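4.2 Trading rules and holding period

The simple rule was tested on 200 listed shares, each held for 18 trading days.
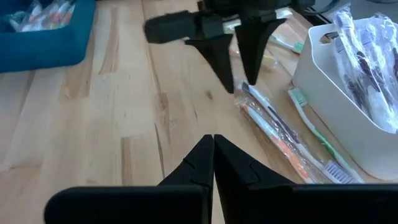 Kolau, 14 July 2023

Returns were taken after dealing costs. The Yeoman rule, with 2 settings, did better than the longer one in almost 28 per cent of cases.

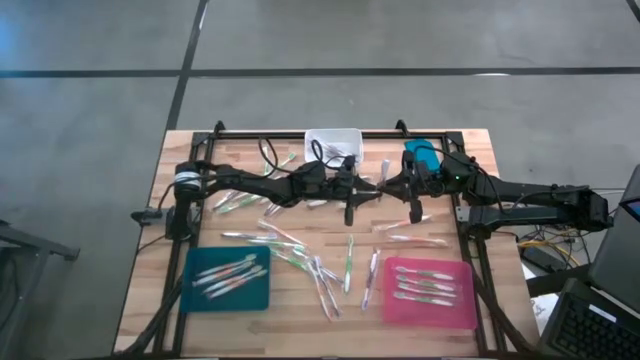 Figure 3. Two robot arms mounted over a table.

Uçar reports a like result for small firms – though over a shorter period –

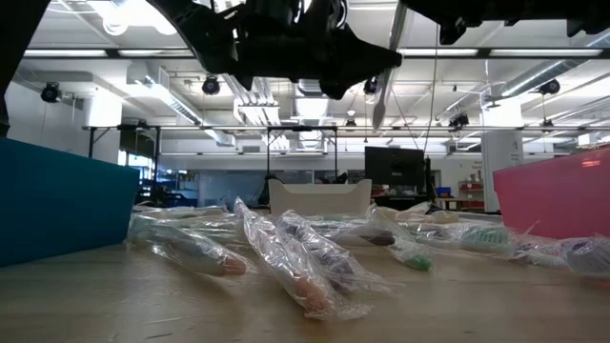 and advises private investors to treat such gains with care.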